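Can a Robot Do Your Chores Yet?

I hate tidying up. So when people ask me if robots can do it for us, I'm really hoping the answer is yes! The short answer is "a little bit, slowly." The longer answer is more fun.

Let's start with zippers. Zip up your pencil case right now. Easy, right? One hand held the case still and the other hand pulled, and you probably didn't even look. 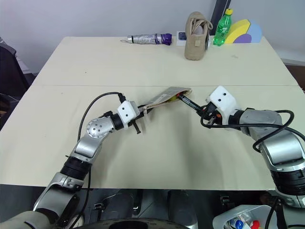 A robot has to plan all of that. Where is the case? Which end is which? How hard should I squeeze? Hard things like blocks are pretty simple, but soft things are sneaky. They bend and fold and sag, and they never lie the same way twice.
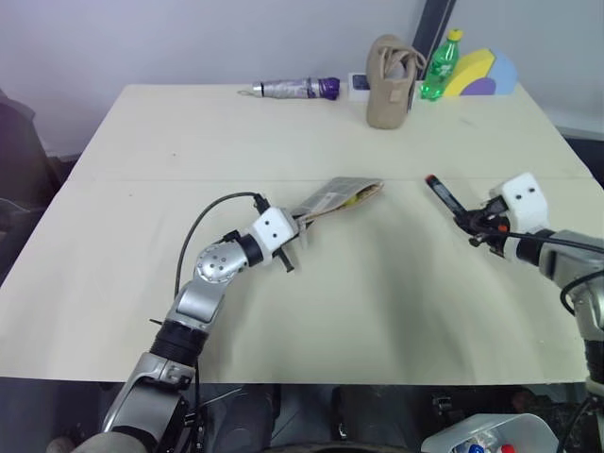 Your fingertips are full of tiny sensors that tell you when something is slipping. Lots of robot hands have just two stiff fingers and can't feel nearly as much (try buttoning a shirt in thick mittens and you'll get the idea). 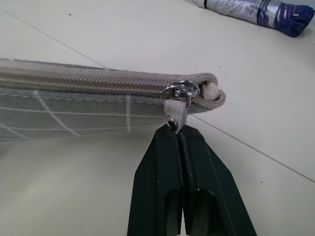 Then there's practice. You can learn a new zipper in one try. A robot might need 197 tries, and then somebody swaps in a different bag and it gets muddled all over again. Getting it right 57 times out of 60 sounds great, until you think about three broken plates every time you do the dishes! 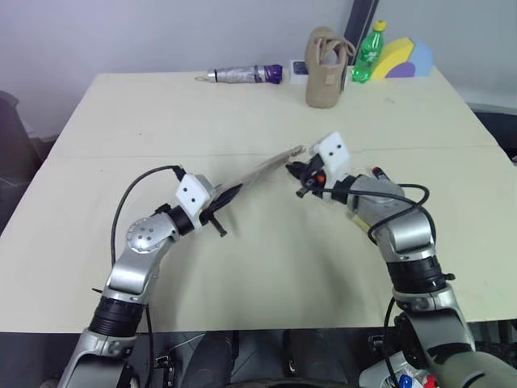
So what can machines do already? Robot vacuums are good at floors, and in big warehouses robots carry shelves and boxes all day long. Folding laundry, packing a school bag, clearing the table after dinner... those are still being worked on. You'd better go pick up your socks.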